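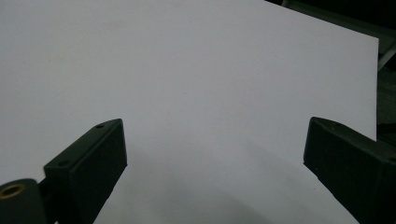
Hi all, catching up on the thread about the Drostthorpe birth center and the midwife training places. I was at the open evening last month and came home more hopeful than I expected (the parking was still awful). They want people to write down what they'd like from the new course, and I have to say my own page stayed empty for a good while — then I filled both sides! Mostly about night cover.

Somebody wrote earlier:

> Does anyone know if the 45 places are for the whole region or only for
> Drostthorpe? And is Praltik still running the classroom part? My niece
> wants to apply but she lives out past Mendonça and the bus is hopeless.

It's the whole region, and yes, Praltik has the classroom part until October at least. Five of the places are held for people from the outlying villages, so your niece should get her form in early. There's a travel grant of 700 too, but you have to ask for it, it isn't on the form.
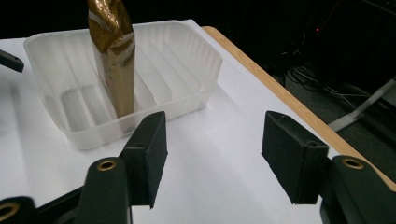
Tray with a gold foil-wrapped item, on a white tabletop.

What still bugs me is the Eltia clinic. It has 2492 patients on its books and one midwife, and she's covering two other villages as well. I asked if anyone from the first group would be sent there and got a very long reply that I couldn't make heads or tails of. If you were at the afternoon session and heard something clearer, please post it here.

Last updated: October
5 shares | 2 comments

Recent on this list:
Eltia clinic hours over the holidays
Bus times from Mendonça
Breastfeeding group needs a new room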